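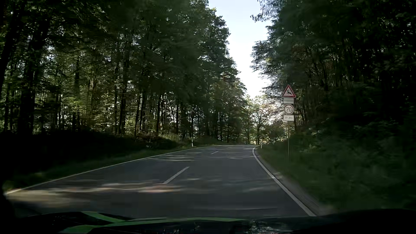
Evaluation of the Tallska driver assistance kit, forest section near Busow

June 2019
Entry by: Nele Engelhardt
Present: Roswitha Hamann (driver), Bastian Hinrichs (logging)
Status: loan period in progress, no purchase decision

Purpose of the entry
The kit is offered by Tallska as a retrofit package for test vehicles. It consists of a forward camera, a processing unit and software for lane marking detection and traffic sign reading. The supplier's offer covers the hardware, installation support and software updates until December. This entry records the work on the forest section only. The results from the town route are kept by Dirk Engelhardt and are not repeated.

Conditions on the section
Two lanes, asphalt, deciduous forest on both sides. Continuous white edge lines left and right, broken center line. The road rises slightly and bends to the right. Sunlight reaches the pavement through gaps in the trees and lies in patches and thin streaks across the lanes. One of the wider patches extends to the foot of a center dash, and this is the situation we consider most useful for judging the lane module.

Lane markings
The left edge line was held on all passes. The right edge line was held up to the bend, where the output jumped to the border between shoulder and grass and returned after a short interval. On 13 occasions the software reported a center dash where there was only a streak of light on the asphalt. All 13 were given with high confidence, which I regard as more serious than the number itself. Mr. Hinrichs has marked them in the log.

With the contrast setting at its factory value, the nearer dashes were merged with the bright patches. With the setting reduced by 2 steps the merging stopped, but the faint marks farther ahead were lost. The manual gives no guidance on this setting. To be raised with the supplier.

Traffic signs
The post on the right verge carries a deer warning triangle with a small plate beneath it, then a round 70 sign and, lowest, a plate with a time restriction, if we read it correctly. In our still it looks like "17-8 h", but the characters are blurred. The plate under the triangle cannot be read at all in the still.

The kit reported the 70 reliably and classed the triangle as an animal warning. It did not connect the lowest plate with the speed limit on any pass. The limit was therefore passed on as valid at all hours. According to the product sheet, supplementary plates are supported. Ms. Hamann asks whether this applies only to a paid module. The wording of the offer leaves it open.

The white delineator posts caused no false sign reports.

Comparison with the Hellwig unit
The Hellwig unit from the previous loan was replayed on the same recording, 278 frames selected by Mr. Hinrichs. It produced fewer false center dashes but missed the triangle in almost 100 frames. The two units were set up differently, and the comparison should not be quoted outside the group until the settings have been aligned.

Open items
Contrast setting: request written recommendation from Tallska. (Engelhardt, N.)
Supplementary plates: clarify scope of the offer in writing. (Hamann)
Repeat the section under an overcast sky, same direction, same speed.
Estrella Tlapale to check the hand labels for the false center dashes before they are sent to the supplier.
Invoice for the mounting bracket is still missing from the folder.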